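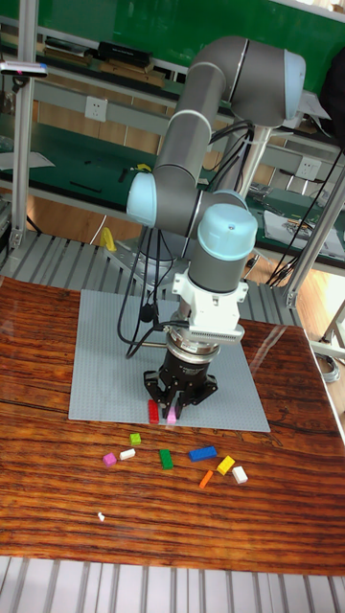 Gripper over the baseplate, loose bricks in front, before the afternoon runs.

Search the notebook Go

April, bench notes, started 2.10 pm

Picking up from the last entry, where I said I'd believe the brick placing when I saw it done with the bricks lying any old how. Ji-hoon Choo says I have moved the goalposts. I don't think I have. The claim on the whiteboard is "builds a wall from loose bricks" and the bricks have so far been lined up by hand with a ruler, which makes it a playback machine with a nice wrist.

Set-up for today. Grey plate on the table under the arm, red brick and small pink brick close together at the front edge of it, the rest scattered on the wood in front. I scattered them myself so that Ji-hoon couldn't be kind to the software. Mixed sizes, mixed colours, the thin orange one lying at an angle on purpose. The thin orange one has never been picked up by anybody's version of anything and I want it in every test from now on.

Software is Gimlow, the branch Ji-hoon has been fiddling with, with the planner from Larkow bolted on the side. The Larkow notes say it needs no calibration "in normal use". We calibrated it twice before lunch. Not sure what abnormal use would look like.

First runs, 2.30 to 3.15

Task was red brick only, lift, move to the middle of the plate, press down. Pink one left where it was, because that's how bricks lie in a real pile and I'm not clearing a space for a machine that's supposed to find its own.

50 attempts. Ji-hoon's log counts 33 as good. Mine counts 21. The difference is what we each mean by good. His log says good if the fingers closed, the height went up and the fingers opened over the right bit of plate. I say good if I can put a fingernail under the brick afterwards and it doesn't come up. Twelve of his were sitting on top of the studs, not pressed home. You could blow them off. I did blow one of them off, and he has asked me to write down that I did.

We agreed to keep both columns but label them. His is "placed", mine is "seated". Any number that goes on the whiteboard has to say which.

On the misses: most of them were the pink brick's fault, or so it looked from my side of the table. Three fingers coming down round a brick need somewhere to go, and one of them kept landing on the pink. Then the whole thing shuffles sideways and the red ends up twisted. A two-finger gripper would slide down either side and not care. I have been saying this since the three-finger one was bought and I accept that I'm a bore about it. Ji-hoon thinks it can be solved by rotating the wrist before the descent. Possibly. The wrist has the travel for it. The planner doesn't seem to want to use it, and goes in at the same angle every time, as if it had only ever met one brick.

Cable

Still not happy with the black loop down by the left of the gripper. It wasn't touching anything when I looked, but if we do start turning the wrist before each pick it's going to get dragged about. Van Damme sent us a clip for it that fits some other arm. I've put it in the drawer with the other things that fit some other arm. Will try a reusable tie and more slack before we go any further with the rotation idea.

Press force

Changed one thing only for the second batch: the push at the end. It was set at 8 in the config, which Gimlow calls "units". I asked Ji-hoon units of what and he went to look and came back with tea. Doubled it. The plate slid on the polished table on the very first press, so I taped it down along the back edge and started again.

With the plate taped, 3.40 to 4.50, another 83 attempts, so 133 for the day. Seated: 50 of the 83. Better than before by a fair bit, but I changed the tape as well as the force, so I can't say which did it. Annoyed with myself. Should have taped the plate and run the old force first. Ji-hoon wanted to write "improved press tuning" on the board and I have asked him not to until that's been done.

Day's total seated is therefore 71 of 133. A bit better than half, on one brick, with somebody sitting next to the stop button. A child does this while watching television.

What I'd accept as proof

Zerbridge are lending us their rig notes and apparently they got their own arm to do a four-course wall. I'd like to see how many goes it took and who straightened the bricks in between. The film they sent round has a cut in it after every course. I've asked for the uncut one.

For ours: loose bricks, scattered by whoever isn't running the software, no hands on the table from start to stop. Two courses would do. I'm not asking for a castle.

To do

- old force, taped plate, same count as the first batch
- tie and slack on the cable
- Ji-hoon: wrist turn before descent, try it at walking pace with no bricks out
- find out what the units are
- better way of fixing the plate than tape, tape is leaving gum on the table and the table isn't ours
- one run on the thin orange brick, just so there's a zero in the book to improve on

Ji-hoon's note, added 5.20: it's not a zero until you've run it.

Fair. Left it in.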